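Trokavel Two-Slice Toaster, Cream
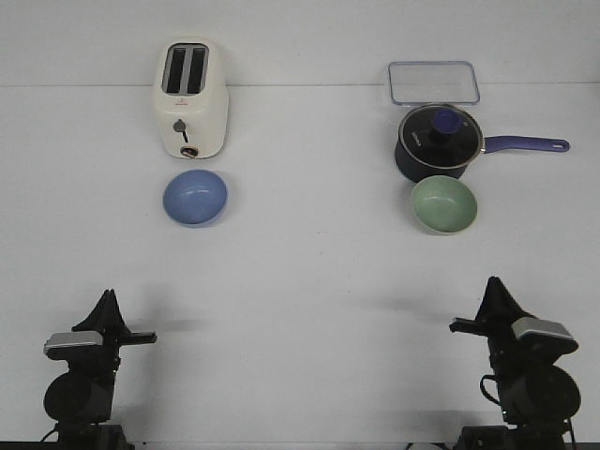 Words by Kausar Mirani | Kitchen | 2019-04-15

I've wanted to stock a toaster for ages, and I kept putting it off, as most of the small ones I tried looked great and browned one side only. Then Mirjana Hoxha brought the Trokavel in from home and we all had toast for lunch (twice). So now we sell it!

It's a plain two-slice model in a creamy white with a glossy finish and nice rounded corners. Two slots on top, a dark gray dial on the front and a little knob below it with a bronze-colored ring, which I'm sillier about than I should be. Regular sandwich bread drops straight in. Thick bakery slices fit if you cut them sensibly, but a fat bagel half is going to be a squeeze.

I run mine a bit under the middle of the dial for white bread and nudge it up for rye. Give it one empty run before the first breakfast, with a window open, and shake the crumbs out when you remember.

The shallow bowls in light blue and pale green are from Flilleline, sold singly, and they're my pick for oatmeal or a boiled egg and soldiers. We also carry the navy saucepan with the glass lid and blue knob. It's listed under Droltley on the pans page, along with spare lids. I've cooked over 100 pots of rice in mine.

Toaster: $40, cream only for now
Bowls: $14 each, blue or green
Guarantee: 2 years on the toaster

More cream toasters are due in September if we sell out before then. Email me and I'll put one aside for you.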